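**Ticket 1936 – Hand-held gripper, Pridine fingertip set: pad wear during comparison trial**

Opened: Aug 12, 2024
Status: Open, awaiting parts
Equipment: hand-held gripper with Pridine fingertips; comparison unit with Fakero fingertips
Site: Hunton bench area

**Reported problem**

The operator reported that items held in the Pridine fingertips were turning in the grip on lift. The same items were handled without complaint on the Fakero set. The operator requested confirmation that the fault lay with the fingertips and not with the camera or the logging software.

**Checks performed**

1. Controller log reviewed for the affected session. No dropped records.
2. Camera mount checked for play. None found.
3. Fingertips opened fully and the grip pads inspected.

The pads on both fingers are in poor condition. The left pad is scuffed, and a strip along its upper edge has torn and is peeling away, with loose fibers at the tip. The right pad carries a heavy layer of grayish-white specks and lint, and its edges are ragged. The green fingertip blocks are to be kept in service.

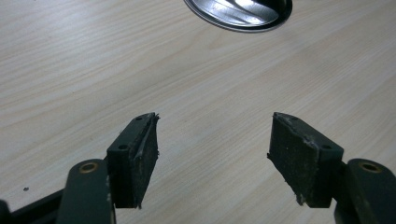
Maintenance records show that this set was last re-padded in June and has since completed 42 sessions. The Fakero set received new pads at the start of the trial. The two sets were therefore not compared on equal terms, and the slip results recorded so far should not be used to rank them.

**Action**

- Pridine results marked "hold" in the trial sheet.
- Replacement pads ordered from Maglaya – 2 pairs, one as a spare.
- Both sets to be fitted with new pads before the trial resumes.
- Pads to be wiped with a lint-free cloth before each session.

**Pending**

Maglaya has quoted 3 working days for delivery. The ticket will remain open until the lift test has been repeated on both sets.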